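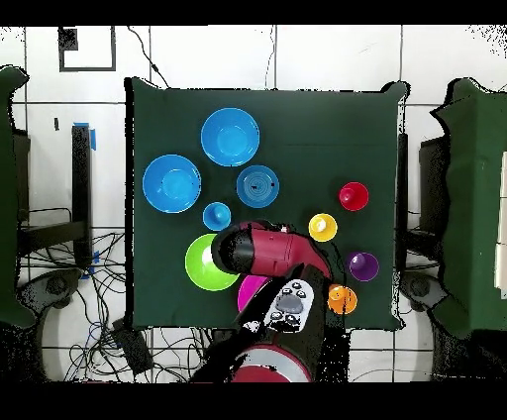
Le dernier bac pour l'île de Lallow part à 8 heures, et je l'ai eu à la seconde près, le sac ouvert et un lacet défait. Je voulais voir l'ancien bagne depuis des années (merci les cartes postales de ma grand-mère !) et je n'allais pas le rater pour un café.

La traversée dure 14 minutes. En face, c'est d'abord le phare, trapu, peint en blanc sale, puis le mur d'enceinte et les goélands, vraiment très en voix un vendredi de septembre. Olumide Abubakar, mon guide, m'attendait sur la cale d'Ovolora avec un trousseau de clés énorme.

On a commencé par l'aile des cuisines, puis les cellules du haut, celles qui donnent sur la ville. Il paraît que les soirs de fête on y entendait l'orchestre du port. J'y suis restée un bon moment, assise par terre, à regarder les lumières du chenal que je ne pouvais pas encore voir, bien sûr, en plein matin !

La citerne Jafarzadeh se visite aussi, mais prenez un pull.

Dernière mise à jour : septembre
800 partages · 14 commentaires
Contact | © Clelel magazine | Haut de page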